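4. Operating rules for bench-mounted arms in shared workspaces
Magdy Fawzy, Rania Abou Zeid and Sun-ja Ha
21 January 2022

4.1 Scope

The rules in this section apply to small servo-driven arms clamped to ordinary office desks and operated against toy-scale furniture. Arms of this class fall between two bodies of practice. Industrial cell guidance assumes fencing and a fixed floor mount, while hobby guidance assumes one user who built the machine and knows its faults. A shared office has neither. The Juton protocol was drafted in July to cover that gap and has been revised once, after a trial of 50 sessions.

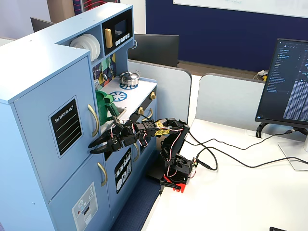
The protocol separates three kinds of control: control of the mount, control of the reach envelope and control of the record. Mount control comes first in every session. The operator checks the clamp by hand with the servos unpowered, then repeats the check with the arm held at full forward extension. A clamp that shifts under either check is removed and refitted. Tightening it in place is not permitted.

4.2 Reach envelope and gripper inspection

The reach envelope is set in software and confirmed at low speed before any task is run. It must include the interior of any cabinet named in the task and must exclude the operator's seat. Where a door swings into the envelope, both its open and closed positions are entered as obstacles, and the planner is told which one applies at the start of the episode.

Gripper fingers are inspected at the start of each session and again after any contact that stalls a servo. The inspection covers the tips, the inner edges and each perforation along the face. A finger with a crack reaching a perforation is withdrawn. Fingers are replaced in pairs so that wear on the two inner edges stays comparable.

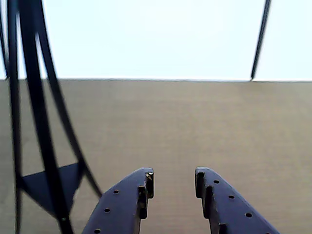 Figure 7. Gripper fingers with the tips apart and no object held. Each finger has a notched tip and a diagonal line of holes.

The tip gap is recorded with the fingers commanded open and again with them commanded closed. We found the closed reading more useful. Drift in the closed reading was the usual first sign of a slipped servo horn, and operators who logged only the open reading tended to miss it.

4.3 Attendance

One operator must remain within reach of the power switch whenever the servos are energized. The operator may use the control computer during this time but may not leave the desk, and may not put a hand inside the envelope to correct the position of an object. Objects are reset only after the arm has been sent to its rest pose and power has been cut.

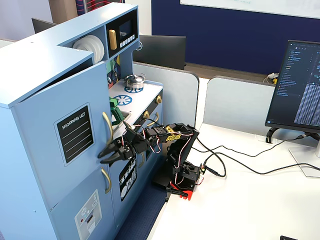
Kedir Dinsa objected at the draft review that cutting power for every reset doubles the length of a session and teaches operators to skip the step. He would have preferred a software hold, backed by a torque limit low enough that contact with a hand does no harm.

The objection was accepted in part. Revision 2 allows a software hold for resets on the counter surface, where the operator's hand stays in plain view. Power must still be cut for resets inside a cabinet. The torque limit was not adopted as a substitute, as the limit needed to pull a door open varied too much between hinges.

4.4 Records

Each episode is logged with the state of every door at the start, the object positions, the finger pair in use and the operator's initials. An episode is kept in the log even if it is stopped early.
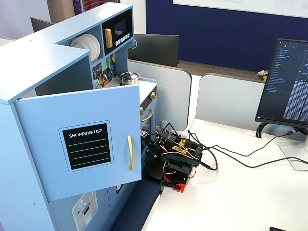 The trial log holds 3279 episodes. Door state was the field most often left blank, and it was also the field most often needed when a failed reach was reviewed. Revision 2 makes it a required entry, and the control software will not start an episode without it. Log files are closed at 2000 entries and a new file is opened, which keeps the review tool responsive on older machines.

Changes to the rules are made between sessions only. Each change carries a revision number, and episodes recorded under different revisions are not pooled unless the analysis says so.

Related items
Clamp slip under repeated lateral load: bench tests with the Driltby mount
Y. Metwally, Door state as a required field in manipulation logs
Notes on the Treneck workspace review
Wei gripper maintenance schedule, revised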